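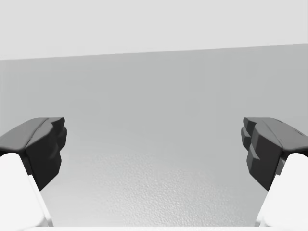

Keeping a living room good for watching series

By Csenge Erdős
Apr 12, 2018

In our flat the television is in use almost every evening. We are four people with four different tastes, so over the years I have collected small habits which keep the room comfortable and the quarrels short. Most of them cost nothing. I wrote them down first for my cousin Fanni Bodnár when she moved into her own place in Nanville, and she asked me to put them on the page.

Cleaning the screen

Switch the set off and let it cool down before you touch it. Dust is also much easier to see on a black screen. Use a dry microfibre cloth, the kind for eyeglasses is fine but a larger one is quicker, and go from the top to the bottom with almost no pressure. For fingerprints I dampen one corner of the cloth with distilled water and wring it very well. Never spray anything directly on the screen, the liquid runs down into the lower edge. Window cleaner and paper towel I would keep away completely. My first television had a cloudy patch in the middle from exactly this, and it annoyed me in every dark scene for years.

The remote controls wear the most. Take out the batteries, wipe the body with a cloth and a little rubbing alcohol, and clean between the buttons with a cotton bud. Do it once in a month if there is popcorn in your house.

Light and reflections

Before you buy a stronger lamp or a thicker curtain, sit in each seat with the screen turned off and look what you see in it. In our case it was the kitchen light, and we had blamed the window all the time. A small lamp with a warm bulb behind the television is restful for the eyes in the evening. Ours is from the op shop and has an ugly shade, which does not matter as it stands where only the wall can see it. 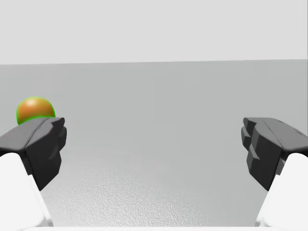

Orange ball on a grey table.

If the picture looks too blue or the faces are too orange, go to the settings and choose the mode named Cinema or Movie. It will seem dull for the first evening. Leave it for 5 days before you decide. Also turn off the motion smoothing, it makes an expensive drama look like it was filmed in somebody's garage.

When you can't hear the dialogue

This is the question I get the most. Try first the things which are free:

- Pull the television forward to the front edge of the shelf, so the sound does not hit the wood below it.
- Look for a setting called Clear Voice, Dialogue or Night.
- Put a rug on a bare floor between the couch and the set.
- Turn on the subtitles. I learned half of my English from them and I am not ashamed to still use them.

Dénes Juhász, my neighbour upstairs, has put felt pads under his speakers, and I can confirm from below that it helped.

Cables

Label both ends of each cable with masking tape and a pen. Tie the extra length in a loose figure eight with a hook-and-loop strap, please do not use a tight zip tie, it can damage the cable and you must cut it every time you change something. Power boards should lie where the air can reach them, not under a blanket or behind a full basket of magazines. If a board feels hot, unplug it and replace it.

The list on the fridge

We had a problem that we spent 33 minutes choosing what to watch and then it was bedtime. Now there is a paper on the fridge where anybody can write a title during the week. We keep maximum 13 titles, and when the paper is full something must be crossed out before a new one goes on. The person who cooked chooses first. Whoever washed the dishes has the second choice and may use it as a veto. Write next to the title who recommended it, you will soon know whose advice to trust.

If you pay for more than one streaming service, keep only one of them at a time and finish what you want there before you change. Write the renewal day on the calendar two days early.

Blankets and snacks

Throw blankets on the couch need a wash more often than we like to think. Cold water, gentle cycle, half of the usual detergent, and no softener for fleece. For a greasy spot from chips, put cornstarch on it, wait until the next morning and brush it off before the wash.

For a snack which does not make noise in the quiet parts I roast chickpeas: 500 g cooked and very well dried, a spoon of oil, salt and smoked paprika, in a hot oven until they are golden. They do crunch a bit, but there is no bag.

Last updated: December

Related tips
How to wash a couch cover without shrinking it
Quiet snacks for a long film
Storing old DVDs in a small flat
Removing candle wax from a coffee table
What to do with a remote that only works sometimes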